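Titden Facilities Forum > Equipment and Automation > Can machines do sorting and put-away work yet?

Posted by mbesnard, 9/25/20
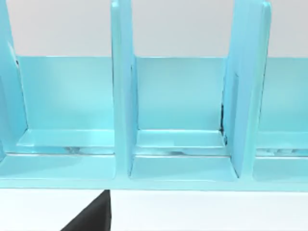 Statement of the question

The Royer office has asked members for written views before the October meeting. The task under review is limited: placing small items into the correct section of a light blue organizer with upright dividers, set on a white tabletop. The rendering shows the organizer with its compartments empty. Members are asked whether such work can be assigned to a machine at present, in a stockroom or in a household.
Monique Besnard, Moderator

Reply from stiscombe_ops

Our department reviewed this matter last year. In our simulated trials, 900 placements were attempted and 90 percent ended in the correct compartment. We consider that sufficient for a supervised pilot at the Stiscombe stockroom.

Reply from flosar_stores

I must respectfully disagree. One error in 10 would not be accepted from a new clerk. Furthermore, a simulated organizer does not shift when it is bumped, unless someone has instructed it to do so. Were the dividers treated as fixed in your trials?

Reply from stiscombe_ops

They were. The point is noted. I would add that tall dividers help to guide an item downward once it has been released.

Reply from hallway_nine

Tall dividers also leave less room for a gripper to enter. With respect to household use, my own drawers contain rubber bands, loose keys and half a roll of tape. I do not believe any machine now on sale will put those away without assistance.

Reply from flosar_stores

Household use should be treated separately. For the stockroom, I would support a trial of 50 placements with real parts and a clerk present. The written results should list every dropped item.

Reply from mbesnard

Both positions will be forwarded to Royer. Stiscombe is requested to supply its trial settings, including those for the dividers. This thread will remain open for further replies until the October meeting.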